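Grivavstead Robotics Club: questions people ask before they join

Page last changed 10 July 2018

I run the Tuesday club and I have been asked to make this page sound welcoming. I have tried. Please read the answers before you email me, as most emails ask one of these.
Eilidh Haldane

Will my child build a robot?

Probably not this year. I know other clubs send everybody home with something on wheels. We did that for two years and the wheels ended up in drawers. What members do now is write the code that makes a simulated arm pick up a small numbered cube and turn it so that the face we ask for is on top. It sounds dull to most parents and to a fair number of children, and it is much harder than following a kit.

Why a simulated arm and not a real one?

Money, mainly. A real arm worth having costs more than the hall does for a year, and one bad line of code can break it. In the simulator a bad line of code throws the cube across the table and you press reset. I don't pretend the two are the same. Simulated cubes slide in ways real ones don't, and a program that behaves well on screen may be useless on a bench. Anyone who tells you their simulator is "just like the real thing" is selling it.

What age is it for?

Eleven to sixteen. We have had a good nine-year-old and a hopeless seventeen-year-old, but the hall insurance says eleven to sixteen.

Do they need to know how to code?

They need to have written something, in any language, that was longer than a page and didn't work the first time. If they gave up at that point, this may not be the club for them – though I have been wrong about that more than once.

How many places are there?

Nineteen. There is a waiting list and I do not move people up it for being keen.

What does it cost?

£39 a term. That covers the hall, the electricity and the biscuits. Bring your own laptop if you have one. We have six to lend and two of those have missing keys.

What are the teams?

There are two, Solari and Fekete. The members chose the names and I have stopped asking why. Solari writes careful code that takes all term. Fekete writes fast code that mostly knocks things over. At the last in-club contest Fekete won, and I still think the scoring was at fault.

I heard the club uses machine learning. Is that true?

A bit. The older members run their code over 1,000 attempts overnight and let it adjust itself. I let them do it, but they have to explain to me afterwards what changed. "It got better" is not an explanation. Quite often it has found a way of nudging the cube with the side of a finger, and the score goes up while the thing we wanted to teach goes nowhere.

What does a working session look like?

Quiet, with some groaning. Each pair has the simulator open beside their code. A typical view is the one from the wrist, looking past the fingers to the table. The exercise at this stage is to get the open gripper lined up with the cube before anything touches it, and to work out which numbers are showing. Members are always surprised by how much trouble the second part gives. The 1 on the lit side is easy. The 7 is grey on a face that is nearly black, with shadow all round it, and a program that reads the first quite happily may miss the second altogether. We don't brighten the picture to help.

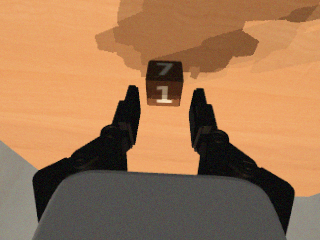 Do you enter competitions?

One, in August, and only if a team has something that works three times running with me watching. There is an international round as well, with strong school teams from all over Asia and a level of practice we can't match on one evening a week. I would rather parents heard that from me now than on the way home.

Will this help with university?

I doubt it, on its own. I will write a reference for anyone who has stuck at it for a year, and it will say what they did. It won't say they are passionate.

Can parents stay and watch?

For the first session, yes. After that please don't. They stop trying things when you are in the room, and you start typing for them.

How do we apply?

Put your child's name, age and the last thing they tried to program in an email to the club address. The child should write it. I can tell.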